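Chapter 13
Core Materials for Sandwich Panels

Draft text for second-year students. Revised 10th September. Uchenna Tijani

Read first: Chapter 12 (laminates in bending). If you skipped it, go back. Most of what follows assumes you know where the stress goes in a bent plate.

What this chapter covers
Why a core at all. Foam, balsa, honeycomb. Shear, crushing, and the bond line. Picking a thickness. Repair is held over to Chapter 14.

13.1 Why put a core in

Take a flat laminate and bend it. The outside layers do nearly all the work, one side in tension, the other in compression. The middle mostly just sits there holding them apart. So pull the two halves away from each other and fill the gap with something light. Stiffness goes up fast, weight hardly at all.

How fast? With thin skins, bending stiffness goes up with roughly the square of the distance between the skin centers. Double the distance, four times the stiffness. Same skins. That is the whole idea of the sandwich panel and everything else in the chapter is about what goes wrong with it.

Same picture as an I-beam. Skins are the flanges, core is the web. The web carries shear and keeps the flanges where they belong. A weak web and the beam fails, no matter how good the flanges are. Students forget this every year - they spend the whole design report on the skins and give the core one line.

13.2 What the core has to do

Carry shear. Usually the first number to check on the data sheet, and the one you will use most.

Resist crushing. Local loads, fasteners, somebody's boot heel. Compression strength through the thickness.

Hold the skin flat. A thin skin in compression wants to wrinkle. The core has to be stiff enough to stop it.

Take a bond. A core that lets go of its skin is not a core anymore. The panel goes soft, often with no visible damage at all, and tapping it with a coin may be the first hint.

Survive the process. Some foams soften at the cure temperature. Some give off gas. Check befor you lay up, not after.

13.3 The main families

Foams. PVC, PET, SAN, polyurethane, a few others. Closed cell for most structural work, so resin fills only the cut cells at the surface. Sold by density. Shear strength and stiffness both climb with density, and so does the price. PET is thermoplastic and can be heat formed. Polyurethane is cheap but tends to be crumbly at low density, fine for formers, poor under repeated load.

End-grain balsa. Old, still good. Very high compression strength for its weight with the grain running skin to skin. Soaks up resin, so seal it or budget for the extra weight. Water is the enemy. A badly sealed screw hole is enough to start rot, and it spreads.

Honeycomb. Aramid paper or aluminum mostly. Best stiffness for weight of the lot. Two shear directions with two different values, ribbon direction is the stronger - mark it on the sheet before you cut. Bond area is only the cell edges, so the adhesive has to form a fillet along each wall. Aluminum against carbon skins needs an isolating layer or you get corrosion.

13.4 A case we will keep coming back to

The Sarıgül floor panel. Built at the Prurnberg workshop for a small ferry, glass skins, foam core, vinyl ester resin. The foam was Broleo, an ordinary closed-cell sheet, bonded with a paste adhesive called Clorkura. Order was for 139 panels.

First test panel failed at 459 newtons, over a span where the skins alone should have carried much more. Skins were fine. The core had sheared at 45 degrees near one support, then peeled along the bond line toward the middle. Classic pattern. Learn to recognise it.

The cause was a core one density grade too low. Thicker skins would not have helped. We work the numbers in 13.6, after the shear formulas, and you should be able to do it with a calculator and one side of paper.

13.5 Before you go on

Get hold of a scrap of sandwich panel if you can. Any kind. Saw through it and look at the cut edge with a hand lens. Find the bond line. Is there resin in the surface cells? Any gaps? Then push a thumbnail into the core and into the skin and feel the diffrence.

Units in this chapter: newtons, millimeters, megapascals. Core thickness is c, skin thickness is t, and d is the distance between skin centers, so d = c + t when both skins are the same. Keep c and d apart. For thin skins they are close, for thick ones they are not, and mixing them up costs marks. 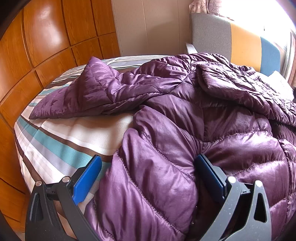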